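The baker who only wants to talk about crumb

It is just gone six on a Sunday when I get to Mirilis, and the first trays are already out. The woman who runs it gives me the end of a rye loaf before I have my coat off. It is wonderful, dark and sour and a bit sticky in the middle, and I eat the lot standing up.

She started baking in Trarkeck 11 years ago, in a flat with an oven that leaned to the left. "Everything came out like a doorstop, thick one side and thin the other," she says. "I ate it anyway. I was so pleased with myself!"

These days she makes 152 loaves on a busy morning, and she still cuts one from every batch to look inside. I ask what she's hoping for and she's off (I had to ask her to slow down for my notes). "People go on about the crust, and I love a crust, but the crumb is where you find out what you did yesterday. Was I impatient? Was the kitchen cold? It's all in there."

Her starter came from the Coşkun bakery, a few streets away, in a jam jar. She calls the two shops cousins, and they still swap flour when a delivery goes missing.

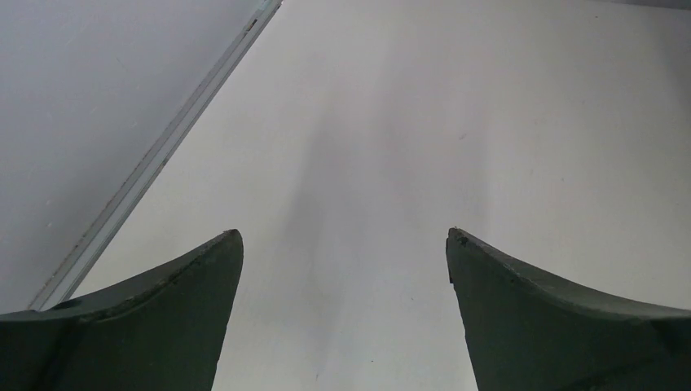 Dark green against pale.

So what would she tell someone who has never made a loaf? "Buy scales. Then make the same bread 20 times before you try a different one." She laughs. "Fine, ten. But don't add olives on day two!"

She's trying a spelt loaf from Randar flour next, and I've put my name down for one.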